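Robot Handling and Automation Safety
Handout 7: Silent failures in pick-and-place recording
Course notes, Bhavana Nair. Revised 12/24/18

Read this before the lab session on grip validation. It covers one fault in the Kudano hand-held gripper, how the fault got past the checks, and what was changed. The task is tabletop pick-and-place: take the mouse, move it, release it on or near the mouse pad, withdraw with the fingers open.

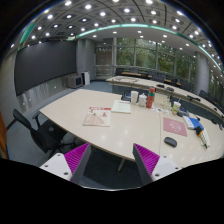
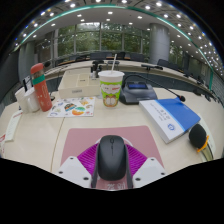
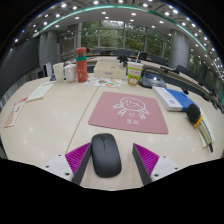 Fig. 7.1. Conference table task, gripper view. First: fingers apart over the near edge of the table. Second: mouse between the fingers, pink pad beneath. Third: fingers spread on either side of the mouse, pad ahead.

7.1 Background

The hand-held gripper records two things: the view over the fingers and the width of the gap between them. The width comes from an encoder on the finger linkage. A robot trained on the recordings, in our case the Bekden arm, receives both and has to reproduce both. It has no other source of information on how hard or how far to close.

Width is stored in encoder counts and converted to millimeters with a zero offset. The offset is set once, at startup, with the fingers fully closed. Everything in this handout follows from that offset being wrong.

7.2 The fault

During the September recordings the encoder coupling on one unit slipped on its shaft. The set screw had been tightened without thread lock. Each slip was small and always in the closing direction, so the reported width drifted upward over the session. By the end of the session the log reported a gap 16 mm wider than the true one.

The camera was unaffected. Anyone watching the video saw a normal grasp. Anyone plotting the width saw a normal curve: open, close, hold, open. The shape was right and the level was wrong.

Of 200 episodes recorded with that unit, 40 were found to be outside tolerance. They were already in the training set when Algirdas Hunt noticed the problem.

7.3 What the arm did

The trained policy closed to the width it had been taught, which was too wide for the object. Two outcomes were seen on the Bekden arm:

No contact. The fingers stopped short of the mouse, the arm lifted, and the cycle continued with nothing held. The controller reported success, as the commanded width had been reached.

Partial contact. The ridged pads touched the mouse on one side only. The mouse was pushed or tipped, and in one run it left the table on the operator's side.

The second outcome was entered as a safety matter. The dropped part weighed very little. The same policy structure was due to be used in the Jornulik cell, where the parts are steel, and Raimonds Mets stopped that transfer until the cause was known.

7.4 Why the checks missed it

The startup check compared the closed width with zero. It was run before the first episode and never again. The coupling was still in place at that time.

The episode filter rejected recordings with missing frames, missing width data, or a width outside the mechanical range. A drifted value inside the range passed.

Video review was done by eye and separately from the width plots. The reviewer, Vaida Ozoliņš, had the correct video and no width trace on screen. She passed every episode she was given, and on the evidence in front of her she was right to.

The controller had no independent sign of a grasp. Position reached was treated as object held. Consider this the more serious design error of the two. The encoder fault would have been caught on the first run if motor current had been read at the end of the close.

7.5 Corrective actions

a) Coupling replaced with a clamping type. Witness mark in paint across hub and shaft. Inspect the mark before each session.

b) Closed-width check repeated at the end of every session and after any knock or drop. If start and end differ by more than the tolerance on the lab sheet, quarantine the whole session.

c) Width trace overlaid on the video for review. Reviewer compares the held width with the caliper measurement of the object.

d) Grasp confirmation on the arm uses motor current and width together. Disagreement stops the cycle and holds position. It does not open the fingers.

e) Drop zone on the operator's side closed off while a new policy is being run for the first time.

Ülle Jõgi carried out (a) and (b). Item (d) was tested on the Ķēniņš bench controller before it went to the arm.

7.6 Exercise for the lab

Each group gets 90 episodes, some with drift added. Plot closed width against episode index and mark the first episode you would quarantine. State the threshold you used. Then repeat using only the held width, with no closed-width checks available, and note how much later you detect the drift.

Bring the caliper readings for your object. Groups without them will not be able to do the second part.

Reading for next time: Handout 8, sections 8.1 to 8.3, stop categories and hold behavior.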